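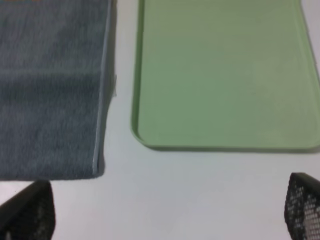 Care and Folding of Pile Textiles: Frequently Asked Questions

Applies to Preltex cloths, towels and terry socks supplied from the Skollport warehouse.

What wash temperature should I use?
Follow the sewn label. Where the label is missing, wash cool on a normal cycle with a small dose of liquid detergent. Powder that does not dissolve fully stays in the pile and stiffens it.

Can cloths and socks go in the same load?
Yes, if the colors are close and both have been washed at least once. Close all hook-and-loop fasteners first. Keep new terry apart for the first two washes.

Why does my cloth no longer absorb water?
The usual cause is fabric softener, which coats the fibers. Wash twice without softener or dryer sheets. If absorbency does not return, the finish is permanently affected and the cloth should be moved to dry dusting.

A thread has come loose at the binding. Should I pull it?
No. Trim it flush with small scissors. Pulling can open the binding stitch along the whole side. If the stitch is already open, see Returns.

How do I deal with lint on terry socks?
Lint is normal on looped fabric and is mostly picked up from other items in the drum. Turn the socks inside out before washing and clean the filter before drying. Specks show up more on gray terry than on the flat knit or the orange sections, so check the gray areas first. A lint roller is safe on all three. Do not use a fabric shaver on loops. 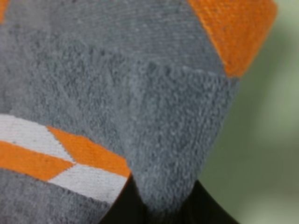 Folding method depends on the thickness of the pile. Thin socks can be rolled, but rolling stretches the cuff on heavier pairs. Lay heavier socks flat, one over the other, and fold toward the cuff. Terry makes a raised, lumpy ridge where it bends over itself, and pressing the ridge down by hand is enough. Do not iron it. Two folds are the maximum for the Zerouali weight.

How should towels be folded for a shelf?
Work on a clean, smooth surface with plenty of free space on each side. Fold lengthwise first, then across. Smooth the pile in one direction after each fold and turn the raw or hemmed ends to the inside. 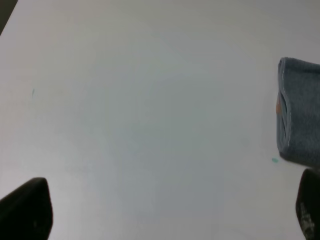 Keep the thick fold toward the front of the shelf. Stacks are easier to count this way and single towels can be removed without disturbing the rest. The Clorncombe shelf insert holds 20 hand towels or 17 of the heavier grade.

Can folded items be stored in plastic trays?
Yes, once fully dry. Use open trays and leave the lid off for the first day.

Returns
Quote article number 2758 for cloths or 119 for socks. Items must be washed and dry. Opened binding is covered; damage from softener or shaving is not.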